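Setting up your Bollari room panel, part 4: pairing, bookings and the heating link
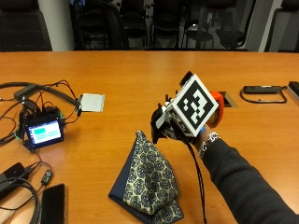 Kesbridge Meeting Rooms Group – Help Pages

Right, so by now you should have the panel screwed to its bracket and the little light on the underside glowing amber. If it's not glowing at all, go back to part 3 and check the cable is pushed all the way home. Mine needed a proper shove.

I'm going to take you through this the way I did it for the big conference room, the one with the long wooden table and the black chairs. The smaller rooms are the same except that you can skip step 7.

Before you start, have your room code ready (it's on the sheet Tove Bjarnason sent to all the floor contacts) and make sure your laptop is on the building network and not the guest one. I lost most of a morning to that!

Pairing the panel

1. Press and hold the button on the left side for 5 seconds. The light goes from amber to a slow blue blink.

2. On your laptop, open the Bronora booking page and choose Panels, then Add new.

3. Pick your panel from the list. They all have the same name to begin with, so if someone down the corridor is pairing theirs too, wait until they've finished.

4. Type in the room code. Capitals matter.

5. The panel shows a number with four digits. Type that in on the laptop and press Confirm. You get one minute, then it makes up a new number and you go again.

Note: the panel restarts itself twice after pairing. It looks as if it has crashed the second time, but leave it alone and go and put the kettle on.

Setting up bookings

6. Under Room details, fill in the name and the longest booking you want to allow. I've set ours to 240 minutes, as people do like to book the whole day "just in case" and then wander off after lunch.

7. For large rooms only, switch on Split bookings. This lets two short meetings sit next to each other with a gap in between. The gap is set to nothing out of the box and I'd change it to 5 minutes, so there's time to clear the cups.

8. Press Save. Then press it again on the next screen (I know, I know).

Try a test booking from the panel and check it turns up in your own calendar. If it lands an hour out, the clock is still on winter time from when the panels were packed in November. Go to Settings, Clock, and tick the box for automatic changes.

Linking the heating

Our heating runs off the old Medeiros controller in the basement, and the panel can ask it to warm the room before a booking. You don't have to set this up, but it's lovely on a cold morning.

9. Go to Extras, then Heating link, and enter 41 as the channel. It's the same for every room on our side of the building.

10. Choose how early the warming should start. I went for half an hour.

11. Wait for the tick to go green. If it stays grey, email Rónán Dunne with your room code and he'll switch your room on at his end.

CAUTION: Do not change the channel once the tick is green. The controller keeps hold of the old one and you'll end up heating somebody else's room as well as your own.

CAUTION: Never wipe the panel with spray cleaner. A barely damp cloth is fine – anything wetter gets in round the edge of the screen.

If you need to start again

Hold the side button until the light turns red, let go, and then tap it once. Your bookings are safe as they live on the booking page, but you will have to do the heating link again from step 9.

Part 5 covers guest bookings and printing the door cards.

Last changed June 18, 2025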